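Cellule Tremblay - cahier d'entretien
26 avril 2024

Arrêt de la cellule ce matin pour l'entretien des deux pinces. Le compteur de Plelden donnait 2 501 fermetures sur la pince gauche depuis la dernière remise à zéro. Sur la droite, plus de 1 000, je n'ai pas relevé le chiffre exact avant d'effacer le journal. À refaire proprement la prochaine fois : noter d'abord, effacer ensuite.

Motif de l'arrêt : depuis mardi la pince gauche annonçait « objet saisi » alors que les doigts étaient fermés à vide. Pas à chaque fois. Le bras partait quand même vers le bac blanc, ouvrait au-dessus, revenait. La séquence Hideo ne s'en aperçoit pas, elle fait confiance au retour de la pince. Côté droit, pas de fausse saisie, mais une coupure de communication lundi en fin de journée et une autre jeudi.

Pince gauche d'abord. Bras mis en position de service, alimentation de l'outil coupée depuis Plelden, puis arrêt d'urgence enfoncé. Doigts manœuvrés à la main : du jeu dans la tringlerie du doigt intérieur, nettement plus que sur l'autre. Deux vis desserrées. Je les ai sorties, nettoyées, remontées avec une goutte de frein-filet faible et serrées en alternance, en contrôlant que le doigt reste libre. Le patin avait un dépôt gras, sans doute ce qui reste des emballages. Alcool isopropylique et chiffon non pelucheux, deux passages. Pas remplacé. L'arête supérieure commence à s'arrondir mais la face d'appui est encore plane à la règle.
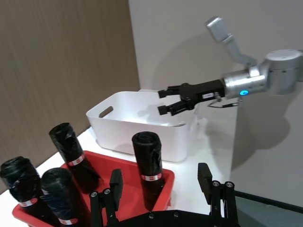

La course de la pince gauche a été réapprise à vide, trois fois de suite, avec le même résultat. La valeur d'ouverture maximale est revenue à celle de la mise en service. La valeur fermée a bougé d'un cran, ce qui colle avec la tringlerie resserrée. Pour les essais j'ai remis les rouleaux noirs dans le plateau rouge sans les ranger, certains penchés, et j'ai gardé pour la fin de série celui qui tient debout tout seul près du bout du plateau. C'est le cas facile : doigts ouverts en grand, il y a de la place de chaque côté. Les rouleaux couchés en biais sont ceux qui donnaient les fausses saisies, le plastique froissé du haut se laisse pincer puis glisse.

Réglages modifiés dans Plelden, bras gauche uniquement :
- seuil de détection d'objet : 192 au lieu de la valeur par défaut (unité interne de la pince, pas des newtons) ;
- vitesse de fermeture baissée d'un palier ;
- délai de 2 dixièmes de seconde entre la fin de fermeture et la lecture de l'état ;
- hauteur de prise abaissée, pour serrer sur le corps du rouleau et laisser le haut froissé tranquille.

Le délai est à mon avis ce qui compte le plus. Sans lui, l'état est lu pendant que les doigts finissent leur course et on récupère parfois la valeur intermédiaire. J'ai essayé le nouveau seuil seul, sans délai : encore une fausse saisie dans la première série. Avec le délai, plus rien. Je n'ai pas essayé le délai seul, il faudrait le faire avant de tirer des conclusions sur le seuil.

Attention, le fichier de configuration de la cellule est lu au démarrage de Plelden et pas au démarrage de la séquence. J'ai perdu une bonne demi-heure à régler une valeur qui n'était pas prise en compte. Redémarrer Plelden après chaque enregistrement, ou bien passer par la page de réglage directe, qui, elle, n'enregistre rien.

Câbles ensuite. Sur les deux bras, le câble de la pince se branche dessous et revient vers le poignet en faisant une boucle. La boucle doit rester assez longue pour une rotation complète de la dernière articulation dans la plage autorisée, et assez courte pour ne pas accrocher le bord des bacs. Le bras droit est passé lentement sur toute la plage, en mode manuel, avec la page de diagnostic ouverte. La coupure revient quand le poignet est en butée basse et qu'on tire un peu sur le connecteur. Bague pas vissée à fond. Dévissée, contacts inspectés à la loupe (rien de tordu, pas de trace noire), revissée à la main jusqu'au repère. Plus de coupure en refaisant le même mouvement, y compris en secouant la boucle.

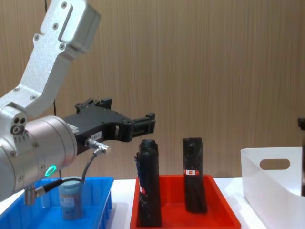
J'ai aussi limité la rotation du dernier axe dans la séquence Hideo. Elle autorisait le tour complet dans un sens comme dans l'autre, et le planificateur choisissait parfois le chemin long pour rattraper une orientation de quelques degrés. Avec la limite, le temps de cycle baisse un peu et la boucle ne se tend plus. Il reste un point de passage au-dessus du bac blanc où la trajectoire fait un petit détour sans raison. Pas gênant, pas touché.

Repérage des bacs : les trois positions ont été reprises avec la pointe de palpage. Bleu à gauche, rouge au milieu, blanc à droite, toujours dans cet ordre vu du fond de la cellule côté opérateur. Le rouge avait glissé vers l'avant. Il glissera encore, le plateau de la table est lisse et le bac est léger. J'ai commandé chez Jovuston un lot de butées adhésives basses, livraison prévue en mai. En attendant, quatre morceaux de ruban repositionnable seront posés lundi aux angles, et on contrôle la position du bac rouge au début de chaque série. Le bac blanc peut rester sans butée, la dépose tolère plusieurs centimètres d'écart.

Ne pas poser d'objets personnels ni de pots dans le bac bleu pendant que le bras gauche est sous tension. La séquence ne va pas y chercher, mais le poignet passe juste devant en sortie de position de service.

Essai à deux bras en fin de matinée, vitesse réduite. Le bras gauche prend dans le plateau rouge, le droit attend vers le bac blanc. La zone commune est gérée par un verrou dans Hideo : un seul bras à la fois au-dessus du plateau rouge. Le verrou tenait mal quand on arrêtait la séquence au milieu d'une prise, il restait pris et le bras droit attendait indéfiniment au redémarrage. Corrigé en libérant le verrou à l'initialisation, une fois les deux bras confirmés hors zone. La confirmation se fait encore à l'œil, par l'opérateur, avec une case à cocher.

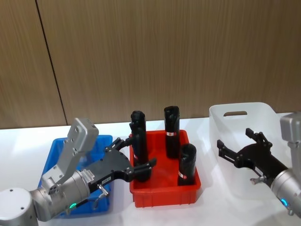 Série complète relancée l'après-midi avec les nouveaux réglages, toujours en vitesse réduite. Aucune fausse saisie et aucune coupure. Un rouleau a tourné entre les doigts à la levée et il a été déposé de travers, sans conséquence pour nous. Ça vient de la prise trop excentrée, le patin ne touche que par un bord. Idée pour plus tard : refermer à moitié, recentrer, refermer complètement. Ça coûte du temps de cycle et je ne suis pas sûr que ça vaille la peine pour cet usage.

Passage en vitesse normale en toute fin de journée, série courte. Rien à signaler au niveau des pinces. Le bras gauche fait un léger bruit à l'arrêt sur l'épaule, déjà présent avant l'intervention, à réécouter à froid.

État laissé ce soir : compteurs des deux pinces à zéro, configuration enregistrée et copiée sur le partage dans le dossier Tremblay, l'ancienne gardée à côté avec le suffixe « avant_seuil ». Bras en position de service, alimentation coupée.

Reste à faire :
- essayer le délai seul avec le seuil par défaut ;
- poser le ruban, puis les butées quand elles arrivent ;
- commander une paire de patins d'avance ;
- ajouter la bague du connecteur à la liste de contrôle hebdomadaire, des deux côtés ;
- demander à Jovuston si la boucle de câble existe en version coudée.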